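13 Dec 2022

Up early. Finished the last of the July jam at breakfast, which leaves nothing on the shelf until summer. Must remember to save the jars.

Walked to Prerkard for fruit because the Lepik stall was closed again. Oranges and some red fruit, nearly 9 pounds in all, and my arms felt it on the hill. Put everything out on the long table, on the checked cloth. One of the oranges has a few dark marks on the skin, but I don't mind that for marmalade. Picked up 2 bags of sugar at Hakine on the way back.

Rain after lunch. Paid the electric bill and called about the gutter.
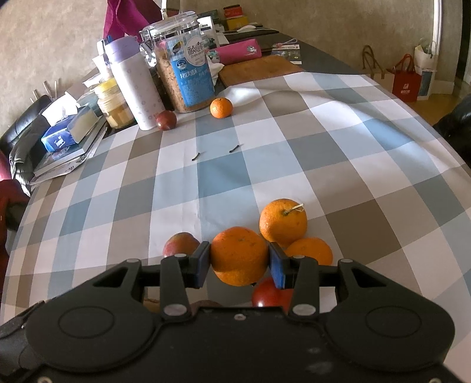
Do the oranges need to go in the fridge? They can stay on the table until I cook them, as long as the room is cool.

Soup for supper. Bed by ten.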